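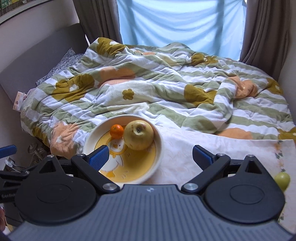 Bowl with two fruits on a white cloth, bed behind

Brikstead Community Center – walk-through before the new name goes up
2019-08-07

I did this one on my own with the town's standard building sheet, so the comments are mine and they ramble a bit. The council voted in June to rename the place the Szekeres Center, and there's a ceremony coming, so I paid extra attention to anywhere a crowd might stand. Marks are OK, FIX or WATCH.

1. Front steps and handrail – FIX
Left rail wobbles at the second post. I could move it with one hand! The bolts are there, they just need tightening, and I'd like it done before anyone in dress shoes is leaning on it.

2. Ramp – OK
Nice and clean, and the grip strips from last year are holding up great.

3. Wall above main entrance (new sign) – WATCH
The sign is going on the Mitau Street side, right over the doors. Two of the old anchor holes have crumbly mortar, so please don't reuse those. Drarnum Signs quoted $4000 with new anchors included, and I'd hold them to that part. Also keep people out from under it while it's going up (use the side door that day).

4. Main hall exits – FIX
Both double doors open fine. The exit light over the north one is dead. I pushed the test button a bunch of times to be sure and got nothing.

5. Hall capacity card – FIX
The card by the stage is so faded I had to use my phone flashlight. It should be reprinted with the new building name anyway, so let's do it all at once.

6. Fire extinguishers – OK
There are 6 on the list and I found every one, tags current, needles in the green. The one in the kitchen had a mop bucket parked in front of it. I moved the bucket. Please leave it moved.

7. Kitchen – OK
Range hood filter is cleaner than mine at home. Outlets by the sink tripped and reset like they should.

8. Basement storage – WATCH
Folding chairs are stacked higher than my head and they lean. Shorter stacks, please, and keep that path to the electrical panel clear. There's a musty smell by the back wall too, but the floor felt dry when I put my hand on it. I'll check again after a good rain.

9. Parking lot – FIX
Pothole near the accessible spaces, deep enough to turn an ankle. The public works ticket is number 1516 and it's still open. I called and left a message, and I'll call again Friday if I don't hear back.

10. Lawn area for the ceremony – WATCH
Sprinkler heads stick up along the walk. Little flags on them would help a lot. If we're running a cord out to the microphone, it needs a cover where it crosses the path.

11. First aid kit – FIX
Plenty of bandages, but the cold packs expired. I put a sticky note on the lid so it doesn't get forgotten.

Costs, as far as I have them: $923 for the rail, the exit light and the basement shelving we talked about in June. The sign is separate and so is the lot.

I'll do items 1, 4 and 9 over again before the ceremony and write the results on this same sheet. The copy on the office clipboard is the one to sign.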